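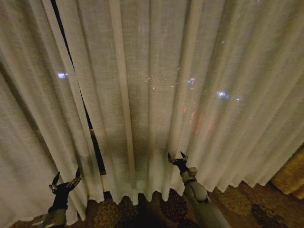
JITBERG, March

Home Stories Archive Submit About

The Ustus had closed curtains in 223 rooms without complaint, and on the eleventh floor of the Hotel Flornetti it stopped with both grippers open and reported that the window was too far away.

Sutrisno Rahman read the message twice. The curtain was right there. There was a gap on the left you could have posted a cat through, and behind the cloth the city was getting on with its evening.

"It says 130 meters," he told the desk.

"To the window?"

"To the dry cleaner's, I think. It's looking through the sheers."

The desk was silent. Then the desk asked if the guest in 12 could have it next, as he was waiting.

Sutrisno sat on the carpet and opened the manual, which was by a company called Sethi and had one page on fabric. Fabric, it said, is a soft obstacle. He pressed Resume. The arms held still. He pressed Stop, for the principle of the thing, and they held still again, with what he felt was more conviction.

The safety rule was clear – no hands near the grippers until the light on the base went green. The light was amber. It had been amber since he came in. He called Sethi and was told by a recording that amber meant the unit was thinking.

"About what?" he said, to the recording.

He switched on the bedside lamp, and the message changed. Window at 90 meters.

"It's coming closer," he told the desk, and went to find another lamp.

Last updated: 6/19/24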